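Monday, 11:40 p.m.

Moved the tile streaming off the main thread today. Load hitches on the Batthorpe map went from 108 ms to 22 ms on the slow laptop. The remaining cost is texture upload, which I can't split further without changing the atlas format. Left it.

Pathfinding is still wrong on slopes. The nav grid stores one height per cell, so agents on the quarry ramp snap to the lower value and clip into the ground. Tried averaging the four corners. It fixed the ramp and broke every staircase. Reverted. Will store corner heights separately and accept the larger file.

Save format is now version 4. Old saves convert on load, except those made inside the mill, where the door IDs changed. Radka has a save from there with most of her testing progress in it. I wrote a remap table by hand and sent it to her. No answer yet.

Erhan wants controller rumble before the October demo. I said after the audio pass.

Localization export: 1,217 strings, of which about 400 are unused item descriptions from the crafting system we cut. Deleted none of them tonight. Need to check with Olesia which ones she reused for the shop dialog.
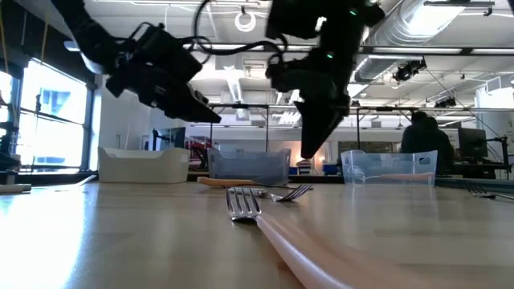
The Linux build fails on a case mismatch in the shader folder. Renamed the folder in two commits because Git on my machine ignores a case-only rename. Build is running now. If it passes, tomorrow is corner heights, then the pause menu bug where the cursor stays locked after alt-tab.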